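Section thickness and the skin biopsy: a conversation at the Verlow histology laboratory

The Verlow laboratory receives skin biopsies from dermatology clinics and prepares them for routine staining and for direct immunofluorescence. The section lead, who has run the cryostat bench since the laboratory moved to its present building, agreed to talk about why samples from blistering disease fail and what can be done before they reach the microscope.

Most failures, the section lead says, are decided in the clinic. "If the punch is taken through the middle of a blister, the roof comes off in transit and we have dermis with nothing on it. We ask for skin from beside the lesion. The request form says so in bold type and we still get blister centres every month."

Transport is the second difficulty. Samples for immunofluorescence must not go into formalin, which masks the antigens the antibodies are meant to find. The laboratory supplies a buffered medium in Brulteo vials with a blue cap. "Formalin pots have a white cap. People reach for white out of habit. Once it has been fixed we can do the routine stain and report the level of the split, but the fluorescence is lost." 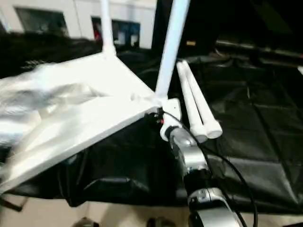

Freezing is handled at the bench by two members of staff. The tissue is oriented on its edge in embedding compound so that epidermis and dermis appear together in every section, and it is held there with fine forceps until the compound turns opaque. "I tell new starters to look at those two white gripper fingers, side by side and parallel, with the rounded tips. Forceps tips should lie like that. If they cross, the tissue twists and you cut it at a slant." A slanted section makes the basement membrane look broad and smudged, and a linear deposit can then be misread as a granular one.

Sections are cut on a Flollosik cryostat. The laboratory handled 300 immunofluorescence cases last year, against a register that now holds 1000. Repeat cutting is recorded by cause, and folding is the commonest entry. "It is usually the blade. Sometimes the chamber is too cold and the section shatters, but people blame the temperature first and change the blade last."

Asked about salt-split skin, the section lead is cautious. The method separates the layers so that antibody bound to the roof can be told from antibody bound to the floor. "It depends on a clean split. We run a control piece with each batch, and if the control has separated unevenly we do not report the batch."

A change of antibody supplier, to Choo, is planned for August. Both sets of reagents will be run in parallel on stored blocks before the old stock is withdrawn.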